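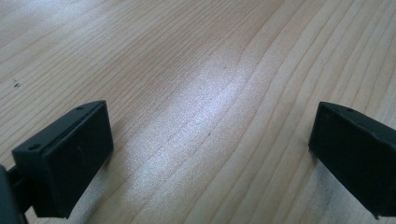

Words by Hanna Głowacki
19/09/2023

Teresa Horgan puts the kettle on before she will talk about anything mechanical, and then she talks about it for most of the afternoon. Her workshop is the back half of a house in Parsons Lane, built in 1849 and, she says, draughty ever since. Along one wall are the drawers of screws her father left her. Along the other is the bench where she has been building a gripper you hold in your hand, with two black fingers that open and close.

She calls it Gukel, after a noise her nephew used to make when he wanted something passed to him. "I wanted a thing that could pick up a teaspoon," she tells me. "I thought it would take me until January. Well, January went by and I had a very nice handle and nothing on the end of it!"

The fingers were what held her up. The ones on it now are the seventh pair, blocky and flat on the inside, with a thin raised rim and two small holes along the top edge of each. The earlier pairs live in a biscuit tin, and she tips them out for me quite happily, one after another, telling me what was wrong with each. "This one was lovely but it was too narrow, so everything swivelled. And this one I just put on back to front and blamed the motor for a week."

I ask about the scratches on the pair she has kept. She turns the tool over and rubs one with her thumb. "They've been dropped, they've been knocked against the vice, I've shut them on a file. I did think of making a fresh set for when people come round, but then I'd have to line them up all over again, and that's an evening gone."

Most of the trying-out is done on a pale wooden table with a bit of a gloss to it, which she bought from a café that was closing and sanded back herself. She is fond of it, and we spend a good while on the grain - she likes the side where it ripples - before we get back to the build. The shine gives her trouble when she films a test, she says, as the light from the window lands right in the middle. She has tried a tablecloth. The tablecloth got picked up.

What next? A motorised arm to carry the fingers, if she can get the shoulder joint to stop sagging. There is a drawing of it pinned over the sink, with three versions of the elbow and a shopping list down the side. "I'm in no hurry with it," she says, filling my cup again. "I've still got to do the teaspoon properly. It manages a fork."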